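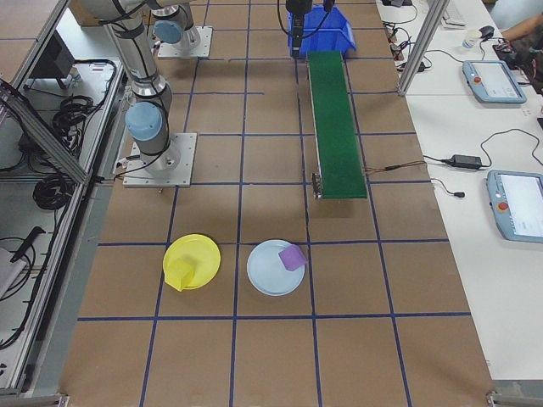

Plates and blocks on the taped table, Skerkirness set.

Skerkirness table-sorting set – README
Last edited 19 Oct 2022 by Achilleas Dimitriou

What is in it

Short recordings of small objects on a gridded table: colored blocks, round plates, a blue storage bin and a narrow green conveyor belt. There are 1140 recordings in 59 folders, one folder per layout. A layout says where the plates, the bin and the belt stand at the start. Blocks are listed separately in blocks.txt, by color.

The table

The top is covered in brown cardboard and divided into squares with blue painter's tape. Squares are named by row letter and column number, starting from the near left corner. The tape was laid by hand, so squares differ a little in size. Measure from the tape edge in your own copy if you need exact positions – the values in grid.txt are averages.

Tape wears. By the end of August several strips had torn edges, and folders 41 and up should be read with that in mind.

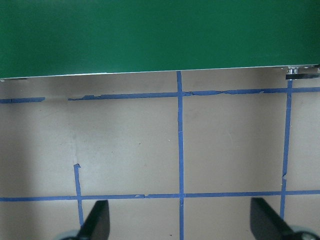
We did not replace worn strips in the middle of a folder, because a fresh strip never goes down in quite the same line. Gaps in the tape count as part of the line they interrupt. An object lying over a line belongs to the square that holds the larger part of it. When it was too close to call, the label gives both squares with a slash between them.

Plates and bin

A block counts as "on plate" if any part of it rests on the plate, rim included. "In bin" means fully inside the front lip. The bin moves between layouts and so does the belt, so don't carry positions over from one folder to the next.

Known problems

76 recordings have no end label. They are listed in missing.txt.
In the Mathebula folders, "lavender" and "purple" are the same block color.
Loose scraps of tape are not labeled.
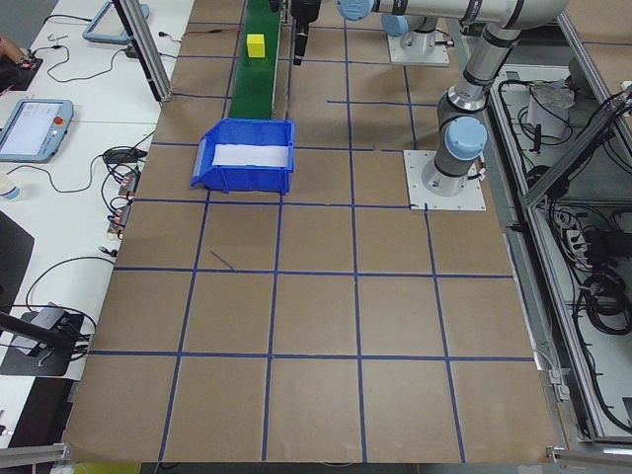
Taras Polishchuk wrote after the first release that the slash labels broke his counts, and asked for a version with one square per object. He would also drop "on plate" for blocks that only touch the rim. The one-square version is in labels_single; 165 labels differ from the main file. The plate rule stays as it was.

Use

Free for teaching and research. Please cite as "Skerkirness table-sorting set, Fenolo". Corrections go in corrections.txt, one line each, with the folder number first.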